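House Diary: Kilumberg Residence, Ground Floor

Reading time: 4 minutes

12th August

The ground floor was opened at 8 and the day's work assigned as set out in the schedule. Ms. Mok took the kitchen side and the refrigerator. Ms. Harb and Mr. Fonseca were given the table, the tiled floor and the bags that had gathered since the last entry. Ms. Guerreiro remained at the desk until midday to receive the delivery from Carvalho, which arrived without the shelf brackets. The supplier has been informed and a second delivery is expected in September.

The inspection by Drurkesley has been confirmed for next month. The residence is therefore asked to bring the shared rooms to the standard described in the house rules, and to keep them there. Residents were told of this at breakfast and a copy of the notice was left by the stairs.

The following points were entered in the course of the morning.

The floor mat is to stay in its present position. It was moved twice in the past month, and on each occasion one corner was left folded against the tile. The carpet surface should be vacuumed along its length and then across. The use of a stiff brush is not permitted, as the previous mat was damaged in this way and had to be replaced from the house budget.

The refrigerator doors are to be wiped with a soft cloth and the Nerkano cleaner only. Ms. Mok notes that the black handle collects grease more quickly than the steel and should be done first, with a separate cloth. The contents were reviewed against the list. Items without a name or a date were placed on the lower shelf, where they will remain until tomorrow evening.

The table remains the principal difficulty. It is used for eating, for sorting and for the storage of things that have no other place, and these uses do not agree with one another. Mr. Fonseca proposed that a bin be provided for each resident. The proposal was noted and will be considered when the shelf brackets have been fitted. 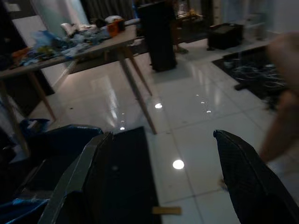
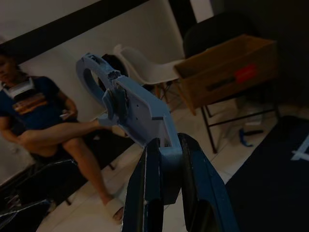
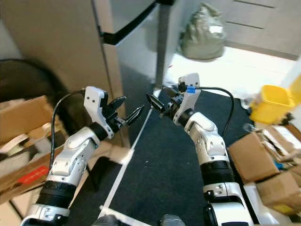

Decisions for the remainder of the week

1. Table. The tabletop is to be cleared before the evening meal. Plastic bags are to be emptied, folded and returned to the drawer. Bowls go back to the kitchen side – not to the windowsill, where 3 were found in the spring. Small items that cannot be assigned to anyone will be held at the desk.

2. Floor. The white tiles show every mark under the ceiling lights and should be mopped with clean water after sweeping. Loose pieces of wood are to be picked up before the mop is used. Mr. Fonseca will ask whether any strip found on the floor belongs to the shelving before it is discarded.

3. Bags on the floor. No bag is to be left near the table legs overnight. Ms. Harb will check this at closing and make a note in the margin of the following entry.

4. Seating. Residents are welcome to rest in the room during the day. Outdoor shoes are to be left at the entrance and house slippers worn on the tiles.

5. Expenses. The sum of 205 was approved for cloths, cleaner and two replacement mop heads. Mr. Veloso has the receipt book and will reconcile it with the desk.

Ms. Guerreiro raised the matter of the evening rota, which has not been signed by all parties. The undersigned has agreed to speak with the residents individually – a general reminder was issued in the last entry and had little effect.

The hinge on the pantry door was reported again. It has been tightened for the present. The spare key to the linen cupboard has not been found.

The ground floor was closed at the usual hour. Entry made by A. Veloso.

Recent entries

Linen cupboard: missing key and revised list
Carvalho delivery, first part
Notice to residents on the use of the pantry
Replacement of the floor mat
Evening rota for September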